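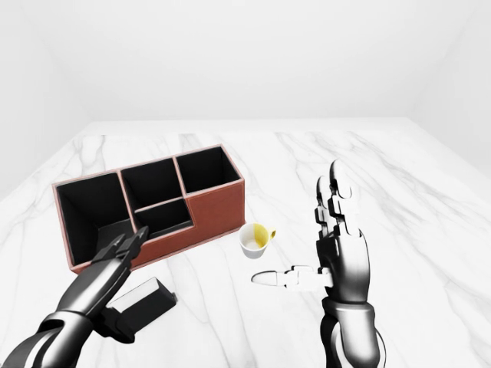 Girkora Filik portable speaker and mic: eight gigs in

Posted 19/10/2021

I run a tiny comedy night upstairs at the Tessier, and for the first year we did it with no microphone at all. Lovely in theory! In practice you get an act with a soft voice, a hen party on the stairs and the ice machine going off downstairs, and the punchlines vanish. So at the end of the summer I bought the Filik, a little battery speaker that comes with one wireless handheld mic, and I've now used it for eight gigs.

First the thing everyone asks me, which is whether it's loud enough. For our room, yes, easily. We get forty people if it's raining and they're feeling brave, and I've never had the volume past halfway. I also took it to a garden fundraiser where it was spread very thin, and anyone standing by the hedge was mostly watching a man wave his arms. It's a speaker for a room with a ceiling, and the smaller the better.

The sound is kind to voices. Deep ones come out a bit woolly unless you turn the bass knob down, but speech is clear and the quick, muttery acts have done well out of it. Killian Lefèvre did twenty minutes for us at the start of October, half of it practically whispered, and the back row got every word. He also swung the mic round by its bottom end and dropped it (no cable to hold on to, so he improvised) and it carried on working with only a dent in the grille.

The speaker is 1,450 grams according to the leaflet and I believe it, because I've carried it on two buses with a bag of raffle prizes and not sworn once. The handle is narrow, though, and digs in after a while.

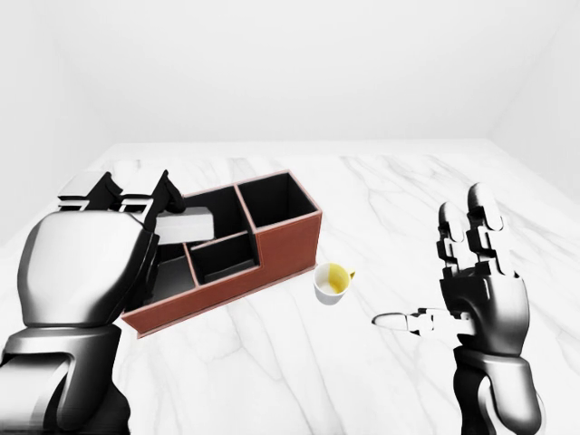

Storage is where Girkora have let themselves down. You get one big zip-up bag with nothing inside to keep things apart, so the mic, the charger, the spare foam cover and the little receiver all roll about together, and I'm for ever digging for the receiver with five minutes to doors. I'd have paid extra for a few proper sections. A desk organiser like the brick-red one with the black insides, over by the small white and yellow mug, would do the job far better, only it doesn't zip up and you can't sling it over your shoulder. For now the receiver lives in a sock.

Battery life on the speaker is very good - two full shows on a charge, with music before and in the interval. The mic is another story. It takes its own rechargeable battery and the light stays a cheerful green until moments before it dies, so there's no warning at all. Ours went in the middle of a long story about a wedding cake, and I had to run up with the cable and hold the charger out of shot like a stagehand. Charge it every single time, even if you only used it for the welcome. 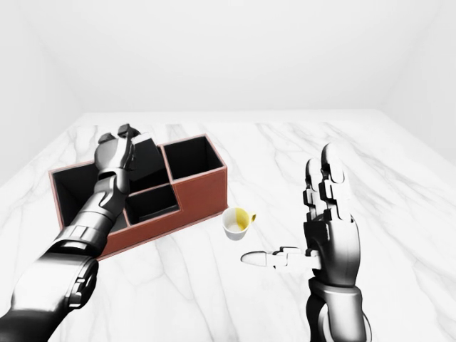 The other niggle is the on/off switch, which sits exactly where a nervous thumb goes. New acts turn themselves off constantly. I put a bit of tape over it now and switch the mic on myself before I hand it over, and we've had no trouble since. Feedback has been fine so long as the speaker is in front of the act. Put it behind them and it squeals like anything.

I did try a friend's Lorkon before buying. It's louder, it has a lock on the mic switch (hooray), and it comes with a stand. It's also a great big lump on wheels, and the Tessier has a spiral staircase, so that was the end of that. If you've got a ground-floor room and a car, go and have a listen to one.

For an upstairs room and a bus pass, I'd buy the Filik again. Four stars from me, and I'll put the fifth back if they ever bring out a decent bag. Get a spare foam cover while you're ordering, too - comedians spit.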